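Hang drying indoors all winter, talk me out of it (or into it)

Undimstead Household Forum > Laundry and Cleaning

pinecone_mom
Okay so our dryer quit in the last week of January and I've been putting off buying a new one. It's March now and I've kind of gotten used to living without it?? We have two folding racks and a line strung across the basement. My electric bill went down enough that I noticed, and my husband's work shirts look better than they have in years. But jeans take forever and the towels feel like cardboard. The repair guy wanted 200 just to replace the motor and said the drum bearings were on their way out too. A new one like the old one is 900 with delivery. Do I just keep going? Has anybody here done this for more than one winter?

gristmill
Three winters here. Buy the dryer.

pinecone_mom
Ha! Want to say more than that?

gristmill
Sure. First winter was great, I was so proud of myself. Second winter I found mold behind the bookcase on the north wall. Third winter I ran a dehumidifier the whole time and whatever I had been saving went right into that. You're putting a lot of water into the air every time you hang a load. It has to go somewhere and in my house it went into the drywall.

lowtidelaundry
I'm going to disagree with gristmill a little. It depends so much on the house! I'm in a drafty old two-story in Jutside and in January the air in here is so dry my knuckles split. Wet laundry is a gift. I hang everything in the upstairs hall before bed and by breakfast the shirts are done and I haven't shocked myself on the light switch once. If you've got a tight newer house, yeah, listen to gristmill. If your windows rattle, go for it.

Get a cheap humidity gauge either way. Mine cost less than a sandwich and it settled all the arguments at my house.

pinecone_mom
House is from the seventies, so somewhere in between I guess. There's no mold that I know of but I haven't moved any bookcases lately. Now I'm going to be up at midnight moving bookcases.

burntwaffle
Can I talk about the jeans and heavy pants part? I hung pants wrong for most of my adult life and I feel strongly about it now. Don't fold them over the bar at the knee. You get a double layer that stays damp in the crease forever and then you get a line across the knee that won't come out. Turn them inside out and clip them by the waistband so the legs hang open and air goes up through them. Pull the pockets out too. The pockets are always the last thing to dry, and if you put them away damp the whole drawer smells like a locker room.

And before they go up at all, lay them out on something flat and smooth them with your hands. I do it on the kitchen table after dinner. Legs apart, seams straightened out, waistband tugged square, then a good snap and onto the clips.

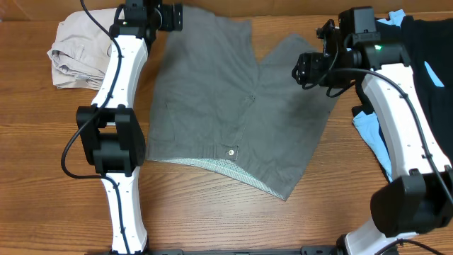
It adds maybe a minute a pair and I haven't ironed pants since I started. My sister thinks I'm nuts and she irons on weekends, so you tell me who's nuts. Do it while they're still good and wet, too. If you wait until they're half dry the wrinkles have already made up their minds.

gristmill
I'll give you the smoothing. I disagree on the waistband. Hang them by the cuffs! The waistband is the heaviest part and it pulls the legs straight for you on the way down. My mother did it that way and so did everybody on our street.

burntwaffle
Then you get clip marks on the cuffs where everybody can see them. Under a belt nobody sees anything.

gristmill
Who is looking at your cuffs

burntwaffle
People have cuffs on their mind, you'd be surprised.

lowtidelaundry
I'm a cuffs person too, sorry waffle. But I do the inside out thing and the pockets.

pinecone_mom
I've been folding them over the bar at the knee this whole time. I'm learning so much and I'm a little embarrassed. What about the towels?? Please, somebody fix my towels.

sockdrawer_88
Towels! My area! You're probably using too much detergent. When you line dry, whatever doesn't rinse out just sits in the loops and goes stiff. Cut it in half and see. Then shake each towel hard before you hang it, like you're mad at it, and shake it again when you take it down. Skip the fabric softener completely, it coats them and they quit soaking up water.

They won't ever be dryer soft. Mine are a little scratchy and I've come around to it, it's like getting a back scratch. My kids haven't come around to it and they complain every single bath night.

gristmill
Vinegar in the rinse.

sockdrawer_88
I've read that it's hard on the rubber seals in the washer, so I quit. Half the internet says one thing and half says the other. I'd rather have scratchy towels than a flooded laundry room.

gristmill
Been doing it for years on the same washer, no leaks.

sockdrawer_88
And I hope it stays that way! I'm still not doing it.

cervantes_street_kev
Coming at this from a different direction, I rent on Cervantes and there's no hookup in my unit, so I never had the choice. What saved me was a fan. Just a plain box fan on low aimed at the rack. Moving air matters way more than warm air. I used to shove the rack up against the radiator and the side facing it got crispy while the other side was still wet at bedtime. With the fan in the middle of the room everything's done by morning, sweatshirts included.

Also leave space between things. I know it's tempting to cram it all on there. If two shirts are touching, that's where they'll still be damp.

pinecone_mom
A fan! I have a fan in the closet doing nothing until June. Trying it tonight.

lowtidelaundry
Has anybody used one of those Rulteo racks, the kind that pulls down from the ceiling on a pulley? I keep looking at them. Heat rises, so it makes sense to me, and I'd get my hallway back. But then I'd have my underwear hanging over the stairs when people come to the door.

cervantes_street_kev
A guy in my building has one. He likes it, but he had to find the joists to mount it and he missed the first time. Two big holes. Wet laundry is heavy, so don't trust drywall anchors.

sockdrawer_88
I had one at my old place. Loved it for sheets, hated it for everything small. You end up raising and lowering the thing every time somebody needs one sock.

pinecone_mom
Okay, update. Ran the fan all night. Shirts were dry, towels were almost dry, and the jeans (inside out, pockets pulled, I did waistband for one pair and cuffs for the other to be fair to everybody) were dry except for the seams. That's a whole day faster than before. I also bought the humidity gauge and it says 52 in the basement, does anybody know if that's okay?

gristmill
It's fine for now. Watch it when it rains. If it sits over 60 for a few days, open a window or run something. And go look behind the bookcase.

pinecone_mom
I looked behind the bookcase. No mold. Found a library book we already paid for.

burntwaffle
So which pair came out better, waistband or cuffs?

pinecone_mom
I don't want to start anything, but cuffs. I did see clip marks though!

burntwaffle
I'll take it.

lowtidelaundry
So are you buying the dryer or what?

pinecone_mom
I think I'm going to get a used one for towels and sick-kid emergencies and hang everything else. There's one listed across town and the lady says it squeaks but it heats. Going over at 6 to look at it. If anybody knows what I should check on a used dryer before I hand over money, I've got until dinner.

gristmill
Run it empty for ten minutes and put your hand on the vent. Spin the drum by hand with the power off and listen for grinding. A squeak could be the belt or a roller and that's cheap. Check whether it's gas or electric before you load it in the car. Ask me how I know.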